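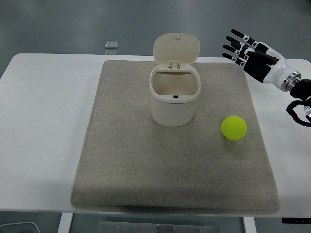
Ikden announced in June 2019 that it will open its equipment planning service to small and mid-sized manufacturers, with a first intake of 124 companies. The service helps buyers set a full budget for robotic arms and hands before any purchase order is signed. Each participant receives a costed plan covering the arm, the hand, mounting, cabling, staff training and spare parts. Plans are built on plain handling tasks set out on a bench, such as a tennis ball placed beside a small waste bin with its lid open and a black four-fingered hand with a thumb reaching in over a gray felt mat. Buyers then compare the demands of such a task with those of their own lines.

"Most of the requests we receive begin with a catalog price," said Oanh Khổng, director of planning services at Ikden. "Our clients need to know what the equipment will cost in its third year – including the hours their own staff will spend on it."

The service was developed with Orholm, a supplier of work cells, and was tested through May at the Provine site. Budget templates from that period will be provided to all participants. They include separate lines for floor preparation, safety review and replacement fingers.

Companies may apply for a basic plan, which includes 300 hours of bench time shared across the intake group, or an extended plan with a shared allotment of 800 hours. Applications will be reviewed in the order received.

Questions on eligibility should be directed to Định Cao, client relations, Ikden.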